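Caring for Your Wood-Grain Work Surface: Frequently Asked Questions

By Nassoro Mohamedi, Lusham Residence Services
July
5 min read

The following answers apply to the tables, desks and counters supplied with furnished units at Skismont and Kimaro. Residents of other Lusham buildings should consult their own move-in packet.

How should the surface be cleaned from day to day?

Wipe the surface with a soft cloth dampened with plain water, then dry it with a second cloth. Work in the direction of the grain. For grease or food residue, a small amount of mild dish soap may be added to the water. Soap must be rinsed off with a clean damp cloth, as dried soap leaves a dull film that is often mistaken for wear.

Which products may not be used?

Residents may not use bleach, scouring powder, steel wool, oven cleaner, or any product containing acetone. Furniture wax and oil are also not permitted. Wax builds up along the edges and collects dust, and its removal is charged to the resident at move-out.

Why does the color of my table vary from one part to another?

Variation in tone is a feature of the pale finish and is not considered a defect. Tan or slightly pink bands may run beside cooler gray ones, and the contrast can look stronger under daylight than under the ceiling lamp. Requests for replacement on the basis of color alone are declined.

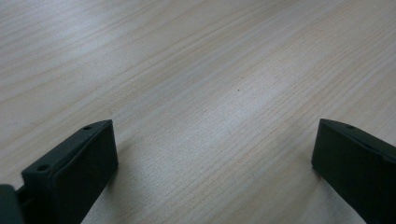 Residents who are unsure whether a mark is part of the grain or a stain should wipe the spot once with a damp cloth and look at it again after it has dried. A mark that crosses the streaks at an angle, or that can be felt with a fingertip, should be reported.

May hot items be placed directly on the surface?

No. Pans, kettles, irons and hair tools must be placed on a trivet or heat-resistant mat. One mat is provided with each kitchen table. Replacement mats are available at the front desk.

What should I do if liquid is spilled?

Blot the liquid promptly and dry the area, including the underside of the edge. Coffee, tea, red wine and ink should be blotted within 10 minutes where possible. If a stain remains after two cleanings with mild soap, stop and submit a maintenance request. Repeated rubbing may change the sheen of the finish.

Can scratches be repaired?

Light scratches are treated in place by maintenance staff using Kunum filler sticks, which are matched to the finish. Residents should not purchase or apply filler themselves. Deep scratches, chips and lifted edges are assessed individually, and the surface may be replaced.

May I attach a clamp, lamp or shelf to the table?

Clamped items are permitted if a pad is placed between the clamp and the surface. Screws, nails and adhesive strips are not permitted.

How do I report damage?

Call extension 2443 or complete a maintenance form at the front desk. Please state the building, the unit, the piece of furniture, and the location of the damage. Forms received after 5 p.m. are entered on the next business day.

Will I be charged for ordinary wear?

No. Faint surface marks and slight fading near windows are treated as ordinary wear. Charges apply to burns, cuts, swelling caused by standing water, and damage from the products listed above. A copy of the current schedule of charges may be requested at the front desk.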